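To: manipulation-learning list
From: Graham
Subject: Re: [manip-list] Mixed-table demonstrations, first batch ready to share
In reply to: message from Samira Azar

Samira Azar wrote:

> Hello all,
>
> The first batch from the Darwood table is ready for anyone on the
> list who wants it. That's 391 demonstrations over 35 tasks, all
> teleoperated, all with the objects left out together instead of
> one at a time on a bare surface. We think this is closer to what
> a policy will meet in a real room.
>
> We trained the Orlow baseline on 288 of them and kept the rest
> back for testing. It does well on the held-back set, well enough
> that we'd like to freeze the protocol in June and ask the other
> sites to start collecting the same way. Each site would need to
> put in 20 hours of operator time to begin with.
>
> Comments welcome, especially on the task list and the reset
> procedure.
>
> Samira

Samira, thanks for sending this round before the freeze and not after it. I've read the notes twice and replayed a fair number of the episodes. I have no quarrel with the recording itself. The timestamps line up, the gripper signal is clean, and whoever trimmed the ends of the episodes did it with more patience than I would have. My trouble is with what you want to conclude from it.

> It does well on the held-back set

How was the held-back set chosen? The notes say "at random", and if that means random over episodes then I don't think the result tells us much. Every task will have examples on both sides of the split, very likely from the same operator, the same session and nearly the same layout. A policy could remember where things usually are and score nicely. We did precisely this at our end with the Mandagi data, put the number on a slide, and then moved the arm to the next room and watched it reach for a bowl that was a hand's width to the left. I would want to see whole tasks held back, or at least whole sessions. If you only have time for one, do sessions.

> all with the objects left out together

Fine, and I'm glad somebody is doing it. But I can't find anything on who decides where the objects go. If the operator tidies up between episodes, they'll put things back where they are easy to reach. People do that without meaning to, I do it myself. After an hour the table has a "good" side and the mess on the other side is just wallpaper. You could check this from what you already have: take the first and last ten minutes of each session and compare the starting positions. I'd bet they drift towards the gripper. A printed layout sheet for each reset would fix most of it, and a dull random number script would do for the sheet.

Thirty-five tasks over 391 episodes also bothers me. That's eleven or so each if they're even, and I don't believe they are even. Could the list have the breakdown by task? I suspect a lot of pick-and-place and not much of anything that needs contact. Putting a shape through the matching hole is a very different job from moving a bottle, and if there are only four or five good examples of it then the average score hides that completely.

And failures. The notes mention that "unsuccessful attempts were discarded". All of them? I know the argument for it, and I know the Orlow code expects only successes, but a fumble followed by a recovery is worth more to me than another clean grasp. If the raw files still exist please don't delete them. Disk is cheap. Operator hours aren't, and you're about to ask every site for 20 of them.

On the reset procedure, I've looked at the still in the notes next to the written steps, and I'm copying that part of the page in so that others can follow.
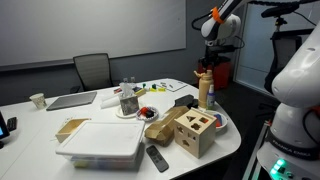 Setup and reset

The written steps talk about "the arm" throughout. There are two on the table side, one coming down from the top and the big Franka on the right, and the steps never say which of them has to be parked, or where, before an episode may start. Please name them. Left to themselves, two sites will choose two different parking positions and then we'll have a site label baked into the first second of every recording.

The object list needs the same treatment. It says "container, assorted". There's a white-lidded plastic bin, a shallow wooden tray and an opened cardboard box on that table, and they behave nothing like each other when a gripper touches them. Cardboard flaps are a nuisance of their own. List them separately and say whether the flaps are to be set back after each try.

The list also leaves out the closed laptop and the remote controls altogether. Are they task objects or just things that happen to stay on the table? I don't mind either answer, but an evaluator needs to know whether knocking one counts against the run. The same goes for the tissue box. If tissues are pulled during a session, then the box at the end isn't the box at the start, and somebody should write down when it's changed.

Last point on this section. Step 6 asks the operator to confirm that the table is "in a natural state". I've no idea what that means and I doubt two operators would agree on it. Either give the positions or drop the step.

As for June, I'd rather we didn't freeze anything until one other site has run the protocol cold, from the document alone, with no phone calls to Darwood. Jilosness offered to be the second site last time this came up. If their first sessions can be trained together with yours and the score holds on sessions neither of you trained on, I'll stop complaining and find the 20 hours. If it doesn't hold, we'll have found out before five groups have collected the wrong thing.

Could you send the per-task breakdown to the list and not only to me? I think others will want it.

Graham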